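Textile Care and Reuse
Unit 4: Cotton Knits, Printed Garments

Reading for this unit: Haque, chapter 2, up to the section on dye baths. Skip the tables.

Knit fabric is made of loops, and the loops move. A knit top stretches on the hanger and grows at the shoulders. Woven cotton holds its shape better but creases harder. Most of what comes through a resale sorting room is knit, and much of it carries a print on the chest or back.
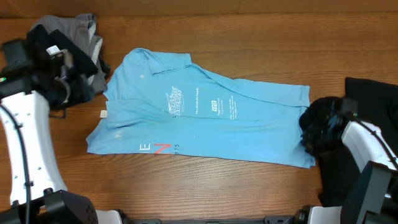
Page 4

Prints fall into a few groups. Plastisol ink sits on top of the cloth and feels rubbery. Water-based ink soaks in and feels like the cloth itself. Heat transfers are a thin film pressed on with an iron or a press, and they tend to lift at the corners first.

Never iron straight onto plastisol. It softens and sticks to the plate. Turn the garment inside out, or cover the print with a plain cotton cloth.

Pale blues show fading late. Compare the outside with the inside of a seam, where light has not reached. Write the difference on the grading sheet as none, slight or strong.

Grading at the Driltport sorting room works by weight. A bale there is around 200 pounds, and printed knits are kept apart from plain ones, which sell for more.

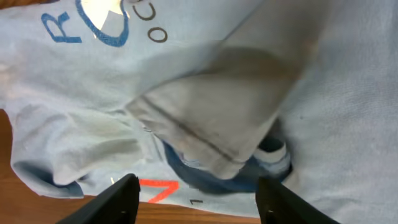

Tania Dewan objected to this last year: plain does not always sell for more, she wrote, and at Wasturero the old event shirts were gone before the blank ones were even priced. Her note is worth keeping in mind when you do the pricing exercise.

For next time: bring one printed knit from home. Find the fiber label, name the type of ink, and grade the fading. Half a page is enough. Hand it to Moushumi Weerasinghe before class.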